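Grimden Farm Diary: April

The month opened cold, with a hard frost on four of the first six mornings, and sowing in the lower beds was put back accordingly. The broad beans under fleece came through without loss. The early potatoes, which had been set out on the south side of the packing shed, were covered each evening with straw and uncovered after breakfast. Soil temperature in the river field did not reach 9 degrees until the third week.

The farm has grown for market on this site since 1901, when the first glasshouse was put up by the Moncrieff estate. The brick footings of that house are still in use and now carry the propagation benches. Repointing of the north wall was finished during the month and the benches were back in service two days later. Tomatoes, peppers and the first squash have been potted on. The leeks are thin this year and a second sowing has been made.

Blueberry pruning was completed in the upper rows. The older bushes along the Stonau lane had been left too dense over several seasons, and a good deal of old wood was taken out. A lighter crop is expected from these rows this summer, with recovery the year after. Prunings were chipped and returned to the paths between the rows - the remainder will go to the compost yard when the track is firm enough to take the trailer. 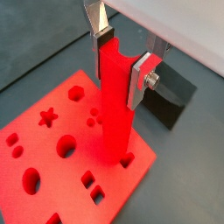

Red block held upright over the perforated plate.

Lambing ended in the second week. The flock is small and is kept chiefly to graze the orchard grass, and the ewes and lambs were moved there as soon as the tree guards had been checked. One guard by the gate was found split and has been replaced. The hens remain on the stubble at the far end and will move to fresh ground in May.

Deliveries to the Vekby market resumed on a Friday, as in past years. Spring greens, stored beetroot and rhubarb made up most of the load, and the rhubarb was sold out before noon. The farm shares list for the coming season stands at 200 households, and 14 places are held open for those who prefer to join once the summer crops begin. Members are reminded that boxes should be returned flat and dry.

Rain came at last in the closing days of the month, steady and without wind, and the transplanted lettuce has taken up well. The river field was too wet to work by the end. Carrots will be drilled there as soon as it drains, and the fleece from the beans will be moved across to cover them.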